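Saturday, June 29, 2019

Gripper budget, second pass. Plimstead's quote came back at 2,378 for the pair of fingertip sets plus the wrist mount. Our ceiling for the whole line is 3,000 and that has to cover spares through November. I don't like it. The quote has no shipping on it and the mount is listed as "compatible with most arms," a phrase I've paid for before.

Rultemance is cheaper on paper but wants a minimum order of 10 fingertip sets. We'd use four, maybe. Their sheet gives a grip force range and says nothing at all about soft goods. Emailed to ask. Got the same sheet back.

Before signing anything I want to know what the current grippers can't do. Ran the food table again with both arms: dried chilies in two piles, cherry tomatoes in a clear container, spoon in the one next to it, paper cup on its side, bottle lying down, the thin plastic bag. If the old fingers can manage the small stuff, half the argument for Plimstead goes away. The bag is still what I'd bet against, and neither vendor mentions film or bags anywhere.
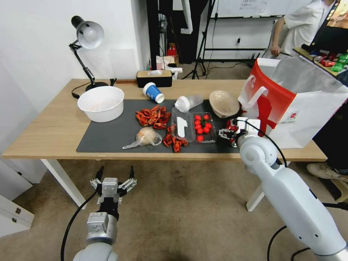

Beneš read the quote over lunch and said the fingertips were the wrong place to save, that the cables would go first and there was no line for cables. Fair. There's no line for calibration time either. Also wants us to rent from Grurkik for a month before buying, to which I said a rental month has a way of turning into 19 weeks.

Still, asked Grurkik for a price. No deposit terms on their page, which I take as a bad sign.

To do: get Plimstead to put shipping in writing. Ask for one sample fingertip, free. Add cables to the sheet. Don't order anything until the bag has been tried properly, and that includes the mount.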